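Trondale open day, and the gripper bench

I nearly didn't go, because the last open day I went to was mostly leaflets and warm orange squash. But Trondale is only up the road and they'd promised a look at the Kelex side of things, so off I went one morning in June, and I ended up staying till they were stacking the chairs!

The main hall was what you'd expect (big arm behind a fence, everybody filming it on their phones). The bit I liked was at the back, past the coffee, where they look after the hand-held grippers. You hold one by the back end, squeeze, and the jaws close on whatever you're after, and a camera behind the jaws sees what they see. People take them home and tidy up with them, and what they record goes off to teach the arms. I'd half expected something delicate. It's more like a good set of garden shears.

They had unit 1003 in bits on a rubber mat. The linkage bars come off first, then the pins, and every pin goes in its own little pot so it goes back in the hole it came out of. I asked what happens if you mix them up and got a very long look. Then the pins are wiped and checked for play by wiggling the bar between finger and thumb, and if it clicks, the pin goes in the scrap tin. They do a full strip after every 15 hours of use, and a quick wipe down takes 10 minutes if you don't chat, which we did.

Fingertips are what wear out, apparently. They're held on with 2 screws each and the trick is getting both sides level, otherwise things twist when you pick them up. The chap let me fit a pair and I got it wrong, so a playing card came up sideways. Second go was fine. He also showed me how fluff gets into the joints from carpets and bedding, and he hooks it out with a bent bit of wire, no oil, as oil just makes the fluff stick.
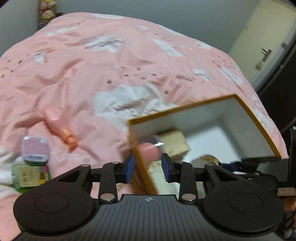 Thin card is a good test once it's back together, he reckoned, as you soon find out if you're squeezing too hard. I crushed a tea box flat on my first try and felt a bit of a wally. After that they check the jaws open all the way without catching, write the unit number in a book, and back on the shelf it goes.

I also had a quick nose at the Saithong stand, but the queue was silly and my feet hurt. Parking is free if you go round the back, and the cheese scones had run out by lunchtime, so get there early next year.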